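Home News Work Tech Opinion Subscribe

We use cookies to keep this site running. Accept | Manage settings

January
By Nigel Haworth

Gladys Palomino wants me to know she's not against the robots. She just wants one to put her stuff away.

Palomino spent most of her working life on the floor at Fledard, a discount department store, and now trains new hires at Ambaye, a smaller outfit in Purnulcombe. Linens, jewelry, toys, returns. She also reads every automation pitch that lands in the office inbox. There are a lot.

"They all say shelves," she tells me over the phone, between shifts. "Shelves are easy. Boxes are easy. Show me a drawer."

What's in the drawer?

"Everything. A watch with the strap open. A string of beads. Anything that bends when you pick it up – that's where it gets slow."

She saw a demo last fall from Mandisitz, a company that sells sorting arms to small retailers. The arm had 55 small items to move from one tray to another. It finished, she says, in the time it takes her to eat lunch. It dropped 2.
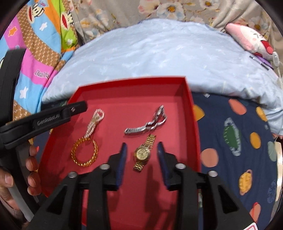
"And I was impressed!" she says. "Two is not bad. My new people drop more then that. But somebody had laid everything out nice first. Who does that in a real store? Who does that at home?"

Home is where she thinks the whole thing gets stuck. Beds, blankets, whatever the kids left. No two rooms alike, and no room the same at 4 p.m. as it was at breakfast.

So not yet?

"Not yet for the fiddly jobs. Floors, sure. Carrying, sure. Clasps, no. I can do a clasp with my eyes shut and I couldn't tell you how I do it. So how do I teach it?"

Ambaye did get a price. Some 500 dollars a month for the lease, with setup on top. Her manager passed. Palomino would of said yes to a trial, if only for returns, where the store handled 172 pieces in its worst week.

She'd still want a person next to it, checking for chains that come out of the bin knotted.

"Ask me again when it can do a knot," she says. Then her break is over and she has to go.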